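Watching Gillelau Again, With the Sound Up

August 2018

I have been meaning to write something on Gillelau for months and I kept putting it off, mostly because the first time I saw it I fell asleep before the ferry. It was a long week and a warm couch, and none of that was the movie's fault. But a friend who loves it wouldn't let it go, and so I finally sat down with a pot of coffee and gave it a proper evening.

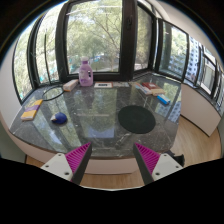
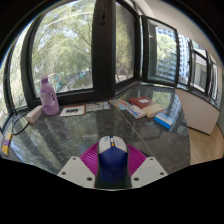
Timothée Lacroix thinks I'm still wrong about the opening, and wrote to tell me that the long stretch without dialogue is the best thing in the picture, that the two brothers say more while they fold those tablecloths than they do in the whole of the last act. I read his note a couple of times and I've come around to about half of it. The tablecloths are wonderful. The walk to the harbor that comes after them is still too long for me, and I'd have trimmed it without a tear.

For anyone who hasn't seen it, the story is small. Two brothers, played by Pascal Delaunay and Faizal Goh, inherit a seaside hotel from an aunt neither of them liked. One wants to sell and the other wants to open for one last summer. They open. There are 11 guests, and over 14 days most of them behave badly – there's an affair, a stolen watch, and a dinner scene so uncomfortable I got up and rinsed my cup just to be out of the room for a minute.

Delaunay is the one everybody talks about, and he is very good, all elbows and bad temper. But on this second viewing I couldn't stop looking at Annick Besson, who plays the bookkeeper and has maybe seven scenes. She has a way of waiting for other people to finish lying to her that made me laugh out loud every time. I wish the script had given her a bigger goodbye. She gets a suitcase and a taxi, and then we're back with the brothers arguing over the boiler.

The music is by Vsevolod Dovhaniuk, who also scored Erullow, which I wrote up back in March and was a little hard on (I've softened on that one too, but I'll save it). Here he mostly keeps out of the way. There is one accordion tune that comes back whenever somebody is about to make a terrible decision, and by the third time I was groaning at the screen in a happy sort of way – my sister called from the kitchen to ask if I was all right.

Does it earn its ending? I think nearly. The last five minutes lean awfully hard on a letter we've never heard of before, and I don't believe for a second that the older brother would have read it standing in the rain. Still, the final look between the two of them got me, and I sat through all the credits.

Next up is Bollik, if I can find a copy with decent subtitles. The one from the library had them running a full sentence behind, and I gave up when the priest seemed to be ordering the soup.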